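Cahier d'atelier – couture, robe Hivon
Mercredi, 9 h 40

Troisième essayage annulé par l'agent de la cliente. Motif donné au téléphone : « planning ». Entre-temps, un site people raconte qu'elle portera du Calloway à la première de Skarnon. On ne répond pas, consigne de Tobias Dunleavy. Si un journaliste appelle, passer par lui.

Le bustier est monté sur mannequin, reste le côté gauche à reprendre de 2 cm sous le bras. Fil Gesano réf. 212, l'autre bobine tire trop sur le jaune. Perles : 969 posées, compte du carnet de broderie. Il en faut encore 400 pour la traîne si on garde le dessin de décembre.

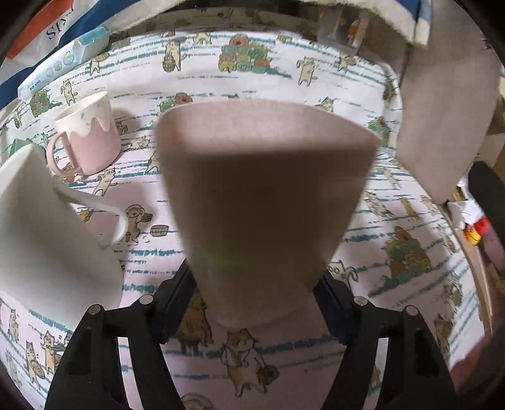
Gobelet rose, nappe aux chats.

11 h 15 – Dunleavy rappelle. L'agent dit maintenant que la cliente n'a jamais vu le dernier croquis. Envoyé deux fois pourtant, j'ai les accusés de réception. Je les lui transmets sans commentaire.

Doublure : essai sur chute avec la crêpe la plus fine, ça plisse à la taille. Repris avec un point plus long, mieux. À refaire sur la vraie pièce, fer doux, pattemouille.

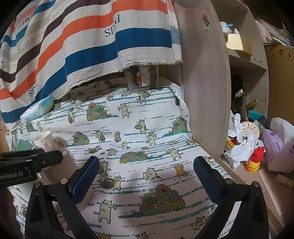
Photo : atelier Hivon

16 h – Nouvel essayage proposé, pas confirmé. Ne pas couper la traîne avant. Laisser le bâti apparent à gauche, marquer la taille au fil bleu. Housse fermée le soir, et pas de photo de la robe sur les téléphones.

Reste à commander : agrafes, ruban de taille.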